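4. What people keep and what they wear

When we began our talks with scarf and hat wearers we had expected, perhaps a little naively, that price would come up first and stay there. It did come up, and often, but most of the 112 people who sat down with us wanted to tell a longer story, usually beginning with a shop window or a friend's wedding and ending some years later at the back of a wardrobe. We were very glad to listen, and the interviews ran well over time as a result (our thanks to Maricruz Sandoval, who typed up nearly all of them).
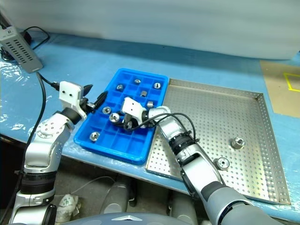

The word we heard again and again was "silly", and it was nearly always said with great fondness. A silly hat, in our wearers' sense, is one that cannot be worn on a bus or in a wind, and yet they would not dream of giving it away. One woman had saved for a whole winter to buy a felt hat from Prurnier, had worn it twice, and still took it out each December to steam the brim.
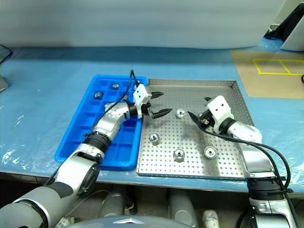
Figure 4. Two-armed robot above a light blue tabletop, with a blue compartmented tray, a perforated steel tray and small metal parts.

Of the people we spoke to, 39 owned at least one piece they had never worn outside the house. Cisneros and Jaramillo, in their study of the Clustari resale site, call such things "resting" clothes, and we have borrowed the term here because it seems kinder than "unworn", and closer to how owners themselves talk about them. 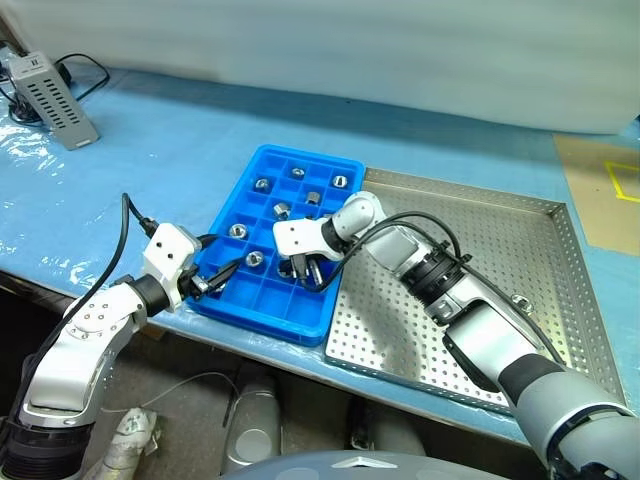
Resting clothes are not forgotten clothes, then, and this matters for how we read the wardrobe counts in the next section. Several people could tell us the exact fold a scarf had been put away in, and one or two got up in the middle of the interview to check, which made for some lovely gaps on the tape. 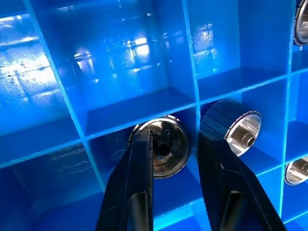

Storage deserves rather more room than we can give it. Scarves in particular were seldom hung up, and people had all sorts of ideas about drawers, hat boxes and old biscuit tins. The open square cubbies of a blue plastic grid like the one shown, with its thin dividers, come close to what many described as their ideal: one scarf to a square, and everything in view at once. Those who kept scarves this way told us they wore them more often, though we would not want to lean on that too heavily until Kolbrún Damgaard's follow-up visits are finished.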